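Box hangs in the air over the table after scene reload, how to set up the cell?

Posted by Khrystyna Mykhailiuk, May 9, 2021

Hello everyone. I am setting up a simulated table cell in Stelelier with a four-finger hand. My task file is called Saso and it has 372 steps. Until last week the objects stayed on the table at the start. Now when I reload the scene, some of them are above the table. I attach my render. 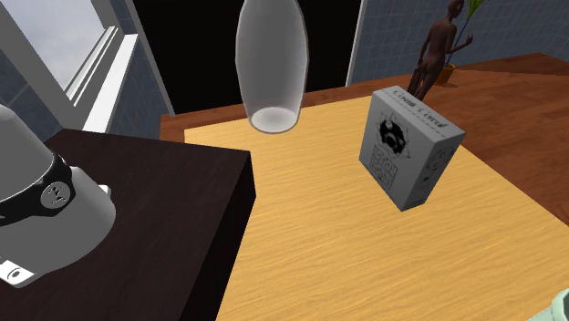

Saso cell, view over the table. The gray box and the white bottle have no contact with the wood.

I did already these things: I deleted the cache, I set gravity again to the default value, and I loaded the old room. The result is the same. Which setting should I check first? I also want to know if the hand needs its own setup, because I do not trust my finger contacts now.

Ulla Haugen

Please check the spawn height. In my version there is a field "drop offset" in the object list, and after an update it was 30 cm for every object. I put it to zero and saved the cell again. Also look if your render is taken before the first physics step. Then the objects are only waiting and there is no fault.

Deisy Escobar

same problem in October, I reinstalled everything and it went away. Don't know why.

Melaniia Tymoshchuk

Ulla's advice is good, I would begin there. I add the part about the hand.
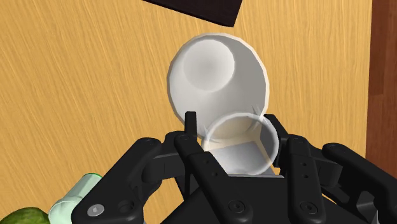
Finger contacts should be tested one object at a time, with the collision shapes made visible. Start with the easiest object and close the hand slowly. I would take a glass cup like the one here, with a finger pressing it from each side, and leave the bowl behind it for later. The left finger touches the cup and also the lower edge of the bowl, so your contact log will mix two objects and you cannot read it well. Move the bowl away, run the test, then put it back.

For the joints, open the hand file and compare the limits with the original one. My file was damaged at line 486 and one limit was missing, but the program gave no warning. Keep a clean copy of this file in another folder.

Khrystyna Mykhailiuk

Thank you, Ulla and Melaniia. The drop offset was indeed not zero. I changed it for the box, and tonight I will do the others and then the hand file.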